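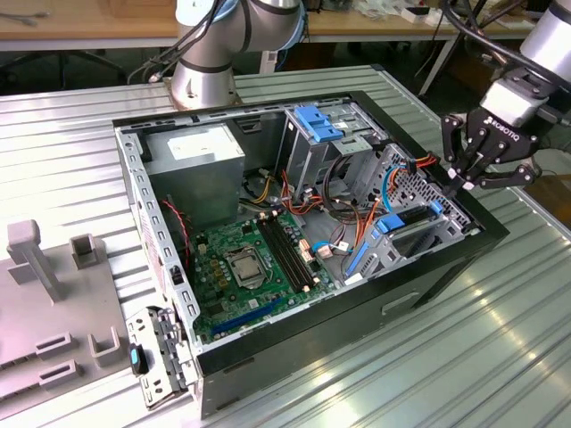
Xie told us the first email would be from someone asking whether our robots had ever broken anything, and it was. So we figured our About page might as well start there!

Hi from Drirnholm. We're a small shop that teaches robot arms to take old desktop computers apart for parts, and we've been at it since October. The setup is called Zirby (two arms, one table, a lot of cables).

Our worst day so far was a snag. An arm closed on a drive cable, caught a power wire along with it, and kept right on pulling. The force limit was set at 80 and should have been 4. My typo, my fault, and one dead motherboard.
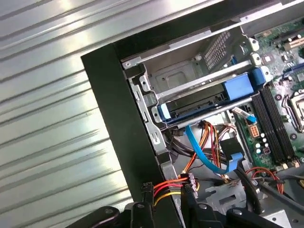 Did anyone get hurt? Everybody was fine, and the only thing we lost was the board.

It did scare us, though. We went back through 87 saved runs and found the same bad number in 86 of them, so we'd been lucky for a good long while. Now the limit gets read out loud before we start, which feels silly and I love it.

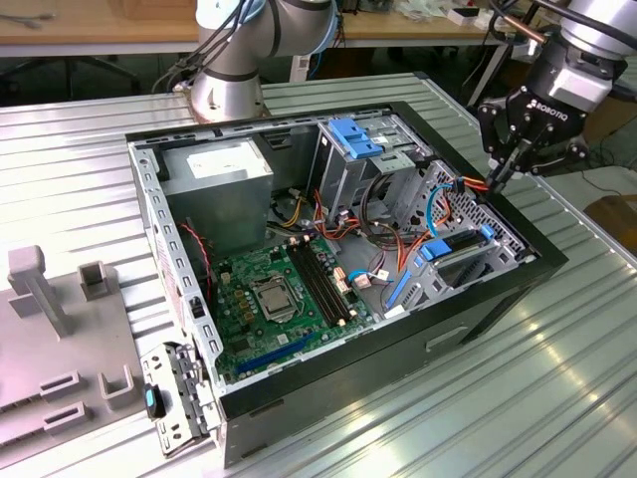 Zirby at the bench, Drirnholm

The other big change is the hand rule. If a person needs to reach into the case, somebody else holds the stop button and does nothing else, no phone, no coffee. We borrowed that one from our friends at Stumer and it stuck right away.

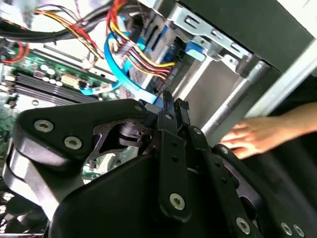

Stumer wrote back that we should slow the arms down too, and that a stop button is only as quick as the thumb on it. Fair enough! We cut the speed that same week, and jobs take longer now. If you've had a snag like ours, please write and tell us about it, we read everything.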